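3.2 Garment states

The folding material consists of green items only, so that colour could not be used to tell one state from another. Each item was laid out on the same speckled beige tabletop at Willau. The states treated below are bunched, suspended and folded.

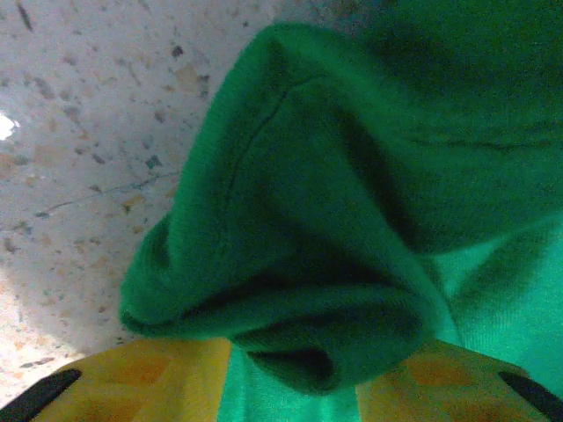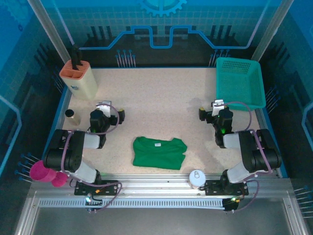
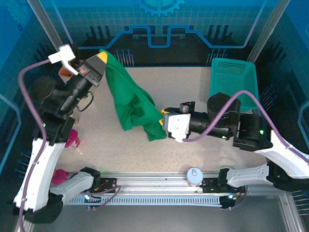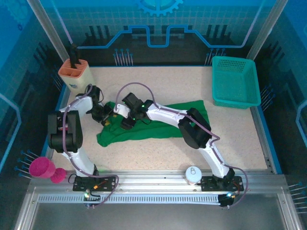

Figure 3. Green cloth in several states. The second picture shows a T-shirt folded into a rough rectangle; the fourth, crumpled cloth near the middle of the table.

A state was recorded as folded when the outline was close to a rectangle and the collar lay flat. Small creases along the edges were accepted. Of the 2464 states labelled, 862 met this rule. Suspended cloth was labelled by the number of held points, and its creases were left out of the score. The bunched state proved the hardest to label: hems and seams often lay inside the folds, and the two sets of labels, from Oei and Lurkitz, differed in 126 cases. These were labelled again in May using the Rirkura crease scale, with the hem taken as the main guide and the seam as the second. Cases that still differed were kept in the set but given half weight in Section 4.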